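Working safely beside the arms: progress report to the Mollby fund
Drendton workshop, Sat 9 May

We are past the halfway mark and I'm really pleased with how this is going. When we applied, the plan was to write a set of house rules for sharing a bench with a robot arm, short enough that people would read them. Draft two is now pinned up by the door, and Nhyira Akpalu has cut it from 13 pages to four!

The biggest change since our last report is the handover rule. Whoever has the arm says so out loud, and stays "holder" until somebody else says they have taken over. It felt silly for a day or so and then it became a habit. Adom Wumbei has built it into the start-up card, along with the stop button check and the speed limit for cloth work (200 millimetres a second whenever a person is within reach).

Folding and flattening cloth has been a lovely test for the rules, as it tempts people to lean in and tug a corner straight. Rule six now says hands stay off the table until the holder has called the arm stopped.

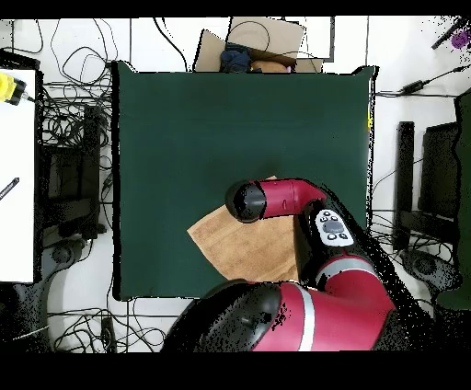
Who decides when an arm can go back to work after an emergency stop?

The holder and one other person decide together, once both have looked over the table and written the cause in the log.

The log itself is filling up nicely. We promised you 100 supervised sessions under the new rules and we have reached that already, with most of May still to come. The entries are short and sometimes grumpy, but they are very useful. Two rules were reworded because of them.

Spending to date is 3860 pounds, mainly on training time and floor marking. We have not touched the travel money yet. We'd like to use it to take the draft to the Rudum site, where the arms are older and the start-up card will need a different order.

Still to do: the section on visitors, a plain guide to cable routes, and a read-through by the Agyeman team, who have offered to try the rules cold with no help from us. I can't wait to see what they trip over. Their comments will come to you with draft three.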